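# A mesa comprida

Lilian Mohamedi chegou à Drornlow no mês de junho, com uma mochila e um caderno onde escrevia as palavras que ainda não sabia dizer. O escritório era branco e alto, com o tecto curvo, e na primeira manhã ela ficou muito tempo a olhar para cima, para as lâmpadas compridas. Pensou na barriga de um barco virado. Não escreveu isto no caderno, porque já sabia todas as palavras.

Deram-lhe um lugar na mesa comprida. A mesa era de todos e por isso nunca estava arrumada. Os cabos atravessavam-na de um lado para o outro, e quem queria mudar um ecrã de sítio tinha primeiro de negociar com os vizinhos.

– Este é teu – disse Sandro Marchetti, e entregou-lhe um cabo preto.

– Para que serve?

– Não sei. Estava no teu lugar.

Ela guardou o cabo na gaveta, com muito cuidado, como se guarda uma carta.
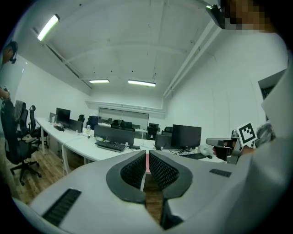

– De quem é a mesa quando todos vão para casa?

– Da última pessoa que apaga a luz – respondeu Sandro.

Ele disse aquilo com a cara séria, e Lilian acreditou. Durante algumas semanas tentou ser sempre a última. Esperava que os outros vestissem os casacos, dizia boa noite a cada um e depois sentava-se outra vez. A sala ficava diferente. Ouvia-se a luz, um som pequeno e contínuo que durante o dia não existia. Ela escrevia então à irmã, que vivia em Vilmont e que respondia sempre com perguntas práticas. Comes bem? A cadeira é boa? Já tens chave?

A chave só veio mais tarde. Tinha um número gravado, 324, e não abria nenhuma porta com esse número, abria a da rua. Lilian gostou disto e contou à irmã numa mensagem muito longa.

Foi numa dessas noites que decidiu arrumar. Começou pelos cabos, puxando cada um devagar até encontrar a outra ponta. Alguns iam de uma tomada a uma máquina, como devia ser. Outros davam a volta por trás dos ecrãs e acabavam no ar, e estes ela enrolou e atou com elástico. Depois limpou a mesa com um pano húmido. Debaixo de um teclado encontrou um papel dobrado em quatro, com a letra de Sandro: «Lillik, 175, perguntar ao Langat». Pôs o papel outra vez debaixo do teclado, exactamente na mesma posição.

De manhã, Sandro parou diante da mesa e não tirou o casaco.

– Entraram ladrões? – perguntou.

– Fui eu. Arrumei.

– Ah.

Sentou-se, levantou o teclado, viu o papel e voltou a baixar o teclado. Trabalhou até ao meio-dia sem falar. Antes de sair para almoçar, pediu-lhe um elástico.

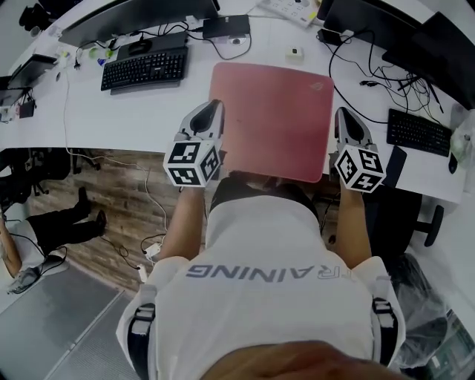 Três dias depois, a mesa estava como antes. Lilian não ficou zangada, só um pouco admirada com a rapidez. Os cabos tinham voltado aos seus caminhos antigos, e já havia coisas novas pousadas no meio, trazidas por gente que precisava de um lugar para elas só por um momento. Ela própria tinha deixado lá uma chávena.

– O que é Lillik? – perguntou nessa tarde, e ficou logo com vergonha.

Sandro demorou a responder. Lillik era um barco, disse por fim, um barco pequeno que o velho Langat queria vender havia dois anos. Custava 175 por mês para o ter parado no cais, e ninguém em casa dele sabia que ele pensava em comprá-lo.

– E sabes navegar?

– Não. Tu sabes?

Lilian olhou para o tecto curvo. Depois abriu a gaveta, tirou o cabo preto que continuava sem servir para nada e fez com ele um nó que o pai lhe tinha ensinado quando era criança. Sandro pediu-lhe que o fizesse outra vez, mais devagar, e puxou a cadeira para perto.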